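A day out at the Silstead Green Gym open day

We had been meaning to get over to Silstead for years, and in the end it was my sister-in-law who pushed us into it by booking the minibus before anybody had said yes. So there we were in February, eleven of us from the Ilcombe walking group with flasks and far too many sandwiches, rattling down the lane to see what they have been doing with the old reservoir land.

For those who haven't been, Silstead is a stretch of woodland and rough meadow that is now run as a sort of outdoor health centre. People are sent there by their doctor or simply turn up, and they walk, dig, plant, or sit on a bench and look at the water (this last was very popular with our lot). Eirini Karras, who runs the programme, met us at the gate in an enormous pair of wellingtons and gave us a lovely welcome, and then a less lovely warning about the mud.

The morning walk goes right round the water and takes a good hour and a half if you stop as often as we did. They have planted 900 young trees along the north bank, mostly hazel, rowan and field maple, and Eirini told us that the people who put them in come back to visit "their" trees and get quite cross if a deer has been at them. There is a flat path for wheelchairs and pushchairs as far as the second hide. Beyond that it's roots and puddles, and I was very glad of my stick.

Lunch was soup in the visitor barn, leek and potato, and I had two bowls. There were stalls and displays to look round as well, so it was gone half past one before they could get us outdoors again.
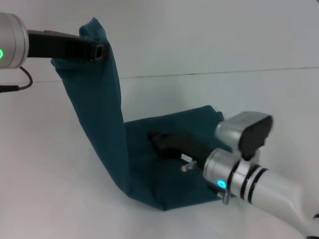
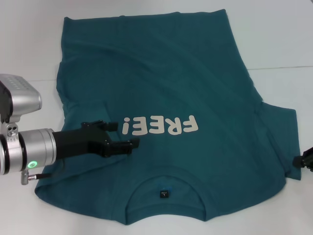
In the afternoon we split up. The keen ones went off to the Liapis Meadow to rake and clear brambles, and I went with the others to a talk by Narendra Kaushik, who used to be a physiotherapist and now leads the gentle groups. I had expected to nod off after all that soup, but he was so interesting! He spoke about balance, and how walking on uneven ground makes your ankles and hips do work they never get on a pavement. Then he had us all standing on one leg, holding on to the backs of our chairs. I managed 8 seconds on the left and we won't discuss the right.

He also told us about the Bivine walks, named after the little stream that feeds the reservoir. They go out every week whatever the weather, very slowly, and there is always tea at the end. The group began with a handful of people and now has 53 on its list, though he said they never all come at once, thank goodness, as there aren't the mugs.

A few practical things if you are thinking of going. The car park is free but small, and the overflow field was shut when we were there. The nearest bus stop is 200 yards from the gate, up a slope. Toilets are in the barn only, so plan your walk accordingly. Dogs are fine on leads, except in the meadow.

We got home just after six, muddy to the knee and very cheerful. Several of us would like to go again in May for the bluebells, so please put your name on the sheet in the hall if you want a seat, and say whether you'd need the step for the minibus.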